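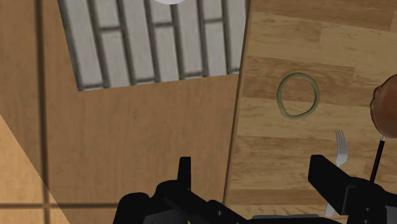
# Simulator prefers one policy, the real arm prefers the other. Which do I believe?

**Tín Đào**
Posted 14 August 2019

Hello everyone. I've been reading this board for a long while and have had a lot of help from old threads without ever saying thank you, so thank you first of all, and now I'm afraid I've got a long one.

I'm working on a small study for my master's project on whether you can use a simulator to choose between grasping policies before you go anywhere near the hardware. The policies see only the view from the wrist, looking down past the fingers, and have to pick up one named object off a tabletop. The target is an olive-green ring, thin and rubbery looking, and it shares the table with other things, such as a fork. The table has a wood plank texture and there's a tiled floor beyond its edge, with a few bits and pieces on it. We call this set of scenes Solville, after the folder it was first saved in, and the name has stuck.

I have two policies. One is the older one, trained on plain backgrounds. The newer one was trained with the textures, lights and background shuffled on every episode. Everything else about them is the same as far as I've been able to check, including the amount of training.

In the simulator I ran each of them for 596 episodes, spread over 11 layouts of the table. The newer one wins comfortably. It isn't even close, and it wins on nearly every layout. On the real arm I did 30 grasps with each, over the same 11 layouts (so some layouts got three tries and some only got 2, I ran out of booked time), and there the older one came out ahead. Three more rings picked up than the newer one. I was so sure of the answer that I'd already drafted the paragraph.

A grasp counts as a success if the ring is off the table and still between the fingers when the arm has finished lifting. Same rule in both places, only in simulation the computer checks it and in the lab it's me with a clipboard.

So what do I do with this? My supervisor is away and her advice by email was "trust the robot", which I understand, but I'd like to know whether the simulator result is simply wrong, and if it is, how I'd go about finding out why. Is there a usual way of writing this up? I'd hate to throw the simulated half away as it was months of work, but I also don't want to keep it only because it was months of work.

Things I've already looked at: the camera height matches, the finger opening matches, and the ring has the same outer size in both. Friction for the ring I took from a value that came with the physics package and I haven't measured it.

Any thoughts at all would be gratefully received.

---

**Stalasier**

Trust the robot. Sim is never right for rubber. We gave up on soft things entirely and only simulate boxes now.

Also check your camera exposure, mine was on auto and it wrecked a whole batch.

---

**Florencio Villanueva**

Hello Tín, and well done for laying it all out so clearly, it makes a thread like this so much easier to answer. I've spent more of my working life than I'd like comparing simulated arms with real ones, and your paragraph-already-drafted remark brought back some memories! Put the kettle on, as I'm going to go on a bit.

My first thought is that your two results may not disagree at all. Three rings out of 30 is a very small gap. If you took two policies that were exactly as good as each other and gave each one 30 tries, you'd see a gap of three or more very often, in either direction, purely from how the ring happened to land that morning. The simulated result rests on 596 tries each, so it's much steadier, but it's steady about the simulator. What you can fairly say at the moment is that the simulator has a clear favourite and the real arm hasn't yet told you whether it has one. I'd write that sentence down somewhere and keep it in front of you, as it's easy to slide from there into "the real arm prefers the old policy", and your numbers don't carry that.

Now, how to get more out of the hardware without booking the lab until December. What helped us most was pairing. For each try, put the ring and everything else in one place, run the old policy, put it all back exactly, and run the new policy. Swap which goes first every time so that neither always gets the fresher setup. Then look only at the pairs where one succeeded and the other failed. The ones where both managed it, or both missed, tell you nothing about which is better, and leaving them out clears away an awful lot of noise. For putting things back we used a faint overlay of the starting view on the monitor and nudged the objects until they lined up. It's dull work but you get quick at it, and it's quite soothing with the radio on.

Do please make the number of tries the same for each layout as well. With three on some and 2 on others, a hard layout that happened to get three is pulling your real score down compared with the simulated one. And may I ask about the 596? It doesn't share out evenly over 11 layouts either. If some episodes were dropped, I'd want to know which ones and why, since if they were dropped for going wrong then they could be failures that never got counted.

Second thing, and here I'd go against Stalasier a little, with respect. It is true that thin rubbery things are hard to simulate well. But the useful question for your study is whether the simulator puts policies in the right order, and it can do that while getting every single success rate wrong. The trouble is that with only 2 policies there's just one order to get right, and a coin would manage it half the time. If you've kept your training checkpoints, use those. Take an early one, a middling one and a late one from each run, give all of them the simulated test and a modest paired test on the arm, and plot one score against the other. If the points climb together you've got something worth reporting, even if the line isn't where you'd like it. If they're all over the place, that's worth reporting too, and I'd read that paper with interest.

Third, finding out where any real difference comes from. I'd split the failures into kinds by watching the recordings. We used four boxes on a sheet of paper:

- never got to the ring (went for the wrong thing, or wandered off over the floor)
- got there but closed in the wrong place
- closed in the right place and the ring slipped or pinged out
- something else

The first two are mostly about seeing. The third is mostly about contact. Your newer policy was trained to cope with changes in how things look, so I'd expect it to do better on the first two. If the real arm shows the newer one reaching the ring just as reliably but losing it in the lift, the thing to suspect is your friction value and how floppy the ring is, and no amount of shuffled textures was ever going to help with that. You can measure friction well enough for this with a tilting board and a bit of finger pad material. Then run the simulated test again with a lower value, the measured one and a higher one. If the newer policy wins at all three, you can stop worrying about it.

One smaller matter while I'm here. In a view from the wrist the fingers themselves take up a good deal of the picture, and simulated fingers tend to be very clean and evenly lit. Ours were, and our real ones were scuffed and had a shiny patch which the policy took great exception to. It's worth putting a real wrist picture and a simulated one from the same pose side by side and looking at the fingers before you look at the table. When you shuffled textures, did you shuffle the gripper's too? People often leave it out, and we certainly did.

As for the write-up, give both results, with the number of tries next to each and a proper interval drawn on both. Don't average the simulated and real scores together, whatever anyone suggests. I'd say plainly that the physical test was too small to separate the policies, and describe what a larger one would look like. Examiners are generally kind to that, and much less kind when they've had to work it out for themselves.

Best of luck with it, and do come back and tell us!

---

**Prosser**

Agree with nearly all of the above. I'd add that you shouldn't be the one with the clipboard if you know which policy is running. Get a friend to start them in a shuffled order and score from the recordings afterwards without the labels. A ring hanging off one finger at the end of the lift is exactly the sort of thing you'll mark kindly for your favourite, and your rule says "between the fingers", so decide now what you'll do with it and check that the computer's rule does the same.

There's a script for shuffling the run order in the Pitgate tools if you don't fancy writing one. The readme is out of date but the script works.

---

**Tín Đào**

Thank you all so much, this is far more than I hoped for. Florencio, you were quite right to ask. The episodes I dropped were the ones where the ring went through the tabletop as the fingers closed, which I'd put down as simulator faults and left out for both policies. I've just gone back to the logs and most of them belong to the newer one, so I suppose it presses down harder. And no, I didn't shuffle the gripper's texture. I've found a checkpoint folder for both runs and I've asked for more time on the arm, so the pairing comes next, with my flatmate starting the runs.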